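双臂工作站二期采购预算讨论（衣物整理方向）

发帖人：Otex_采购备忘
发表于 2019年6月

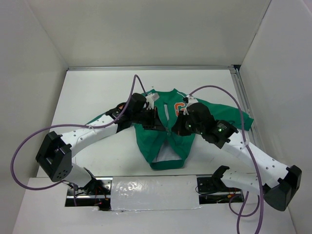 二期预算月底要交，先把现在的情况列出来，请用过类似配置的人帮忙看看有没有漏项。

一期只有一个工位，双臂，围挡，金属轨加白色台面，任务是长袖上衣的展平和折叠。二期打算加到7个工位，任务不变，衣物种类增加。目前有两家报价：Flider报整机，含臂、夹爪、腕部相机支架、线缆，质保一年；Nirkent只报臂和控制器，夹爪和支架自己配，台架另找人做。

我的疑问集中在三处：
1. 备件按什么比例留，夹爪手指算耗材还是算备件；
2. 线缆要不要单独立项；
3. 台架外包还是自己用型材搭。

硬件总额上限已经定了，改不动，只能在内部调。

回复 1楼 用户：扭矩余量

线缆必须单独立项。看你图里的走法，两边腕部都是大弧甩出来，只在前臂上用扎带固定了一下，左边那圈一直甩到侧壁前面。这种走线做样机可以，七台一起跑就要按易损件算。我们这边一个工位一年换过三次腕部线，每次停半天，停机时间没进预算，最后算到人工里去了。

建议每工位备两套腕部线，整机厂的原装线和通用线分开问价。

回复 2楼 用户：Bang仓二号

不同意楼上每工位两套。备件应当按总量算，不按工位算。7个工位备4套足够，同一天坏5条线的概率没必要花钱去防。线的交期才是关键，先问清楚交期再定数量。

夹爪手指算耗材。尖头指做薄布料磨得快，尤其是指尖反复碰台面的动作。我们一批订200个，单价比零买低不少，放柜子里不会坏。

回复 3楼 用户：扭矩余量

回2楼：交期短的前提下你说的成立。我们那家线是定制长度，下单到收货49天，所以才按工位备。供应商不一样，结论就不一样，楼主自己对照。

回复 4楼 用户：Seul-gi Um

说台架。型材自己搭不难，难的是七台一致。轨道平行度差一点，标定就要逐台重做，程序没法直接拷。我倾向外包，验收条款写清楚三项：台面平面度、两臂基座间距、基座相对台面前沿的位置。写不进合同的，到货以后扯不清。

另外台面下沿的电气部分要提前画。楼主现在前面板中间还包着塑料膜，两侧凹槽里的彩色细线露在外面。七台都这样的话，安全检查会要求整改，整改费也是钱。端子盒、线槽、盖板单独列一行，金额不大，漏了很烦。

回复 5楼 用户：Otex_采购备忘（楼主）

回4楼：电气盖板确实没列，已补。台面前沿有擦痕，顺便问一句，白色台面有没有必要换耐磨的，还是贴膜定期换。

回复 6楼 用户：Bang仓二号

贴膜。换膜的成本可以忽略，但要买哑光的。亮面膜反光，视觉那边会来找你。

回复 7楼 用户：Seul-gi Um

贴膜可以，注意边角起翘，夹爪贴着台面走的时候会挂到。膜裁大一圈，边缘压到轨道下面。贴完重新测一次台面高度，膜厚会吃掉一部分下压余量。

回复 8楼 用户：刻度尺

问个基础问题：为什么一定要上七台？同样的任务，一台跑两班和两台跑一班，产出接近，设备费差一倍。衣物类任务的瓶颈一般在复位和换衣服，人手不加，臂再多也是闲着。

回复 9楼 用户：Otex_采购备忘（楼主）

回8楼：七台是按场地和供电算出来的上限，不是需求倒推的。人手目前按一人看两台排，第七台做调试机，不进排班。

回复 10楼 用户：刻度尺

那第七台建议挪到第二批。调试机先用一期那台顶着，钱留给备件。一期那台反正和新的不会完全一致，放产线上还要单独维护一套参数，做调试正合适。

回复 11楼 用户：Bang仓二号

反对。调试机和量产机不一致，调出来的东西搬过去还得再调一遍。我们吃过这个亏，旧机的腕部相机支架和新机差了几毫米，手眼标定全部重来。要么同型号，要么别叫调试机。

回复 12楼 用户：Young-sook Na

支架的问题我补充一下。Nirkent方案省下来的钱，基本会花在支架和夹爪转接件上。我们去年走的就是这条路，转接件改了三版，单件加工费2589元，打样阶段没有批量价，前两版等于报废。若贵司没有专职机械工程师，选整机。若有，Nirkent的臂本身没问题，控制器接口也比较开放。

报价单上还要核对几项：
腕部线缆是否含在质保内（多数不含）；
夹爪手指更换后是否需要返厂校准；
相机支架图纸给不给；
控制器软件升级是否按年收费。

第四项最容易忽略，第二年开始才出账，硬件预算里看不到。

回复 13楼 用户：扭矩余量

同意12楼。第二项也要落到书面，口头答复没用。

回复 14楼 用户：Otex_采购备忘（楼主）

汇总一下，目前改成这样：

整机走Flider，先订6台，第七台列为可选项，同型号，8月前锁价；
腕部线按总量备，数量等交期回复后再定；
夹爪手指列入耗材，首批200个；
台架外包，验收按4楼的三项写；
电气盖板、线槽、端子盒单列；
哑光保护膜列入耗材；
软件年费放运营预算，不占硬件额度。

一期那台留不留作调试还没定，8楼10楼和11楼的意见都会附在申请后面，由工程那边选。

回复 15楼 用户：刻度尺

6台加可选项我没意见。锁价条款注意写明汇率由谁承担。

回复 16楼 用户：Bang仓二号

手指第一批先买50个试磨损，确认材质合适再补到200。我上面说的批量价是在用了半年以后才下的单。

回复 17楼 用户：Otex_采购备忘（楼主）

收到，改为50个首批，其余写成框架协议。交期回复到了我再更新。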